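Stop Buying Linen You're Afraid Of

6/18/23

Got into it again with my sister over napkins. She has a drawer of linen ones from a shop in Flallunville, wedding present, never used. Not once. "They wrinkle." Yes. It's linen. It wrinkles.

My opinion, and I'll keep it short because there's a load in the dryer: the whole home fabric business has sold us on linen as a look, and most people who buy it don't want the fabric. They want the photo. What they would be happy with is plain midweight cotton, and they should go buy that and stop feeling cheap about it.

Look at how it gets sold. Dendar has a pair of pillowcases at 80 dollars, "relaxed texture" all over the tag. Relaxed texture means creased. Then the same store sells you a spray to get the creases out. Come on.

Linen is good stuff. Comes from flax, strong, dries fast, gets softer the more you wash it. That last part is the point and it's the part people skip. A linen towel you wash twice a year stays stiff as a board. Mine have been through the machine maybe around 300 times and they're wonderful – thin in the middle, one has a burn, don't care.

Mayuree Ratanaporn taught the sewing class I took in Kimville back in April and she was blunt on this. Buy the fabric for the worst day it's going to have. Spills, dog, somebody's elbow in the gravy. If you'd wince, wrong fabric. I have repeated this to everyone I know and they are tired of me.

And tablecloths! People iron them. On the table, sometimes, with a towel under. I did it for years. Now I wash, shake, hang, throw it on and put the food down.
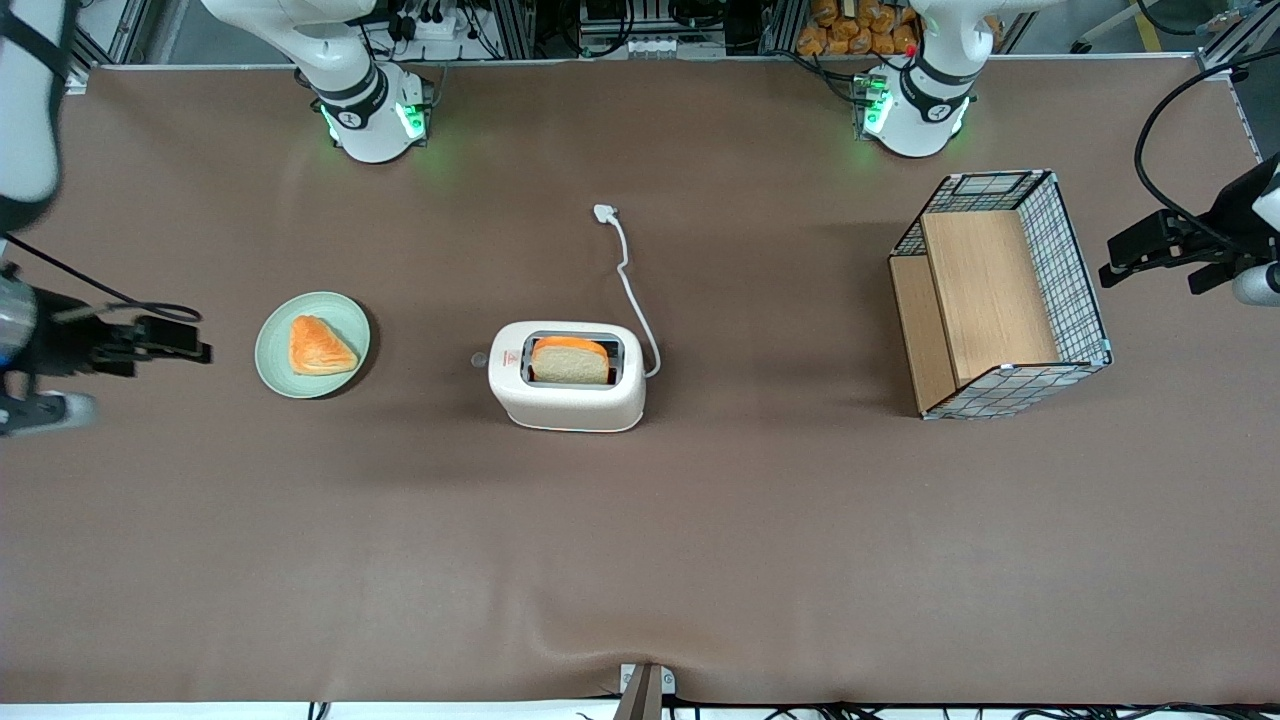 Brown cloth, a few wrinkles at the front edge, bread in a toaster and a pastry.

Someone will say cotton stains worse. Depends on the stain and how long you let it sit, and depends on the finish. Petchrat does a heavy cotton I've had on the kitchen table for 2 years and the only mark on it is ink, which was me.

So no, I'm not anti linen. Use it or leave it in the store for somebody who will. My sister can send me the napkins, I'll have them in the wash by tonite.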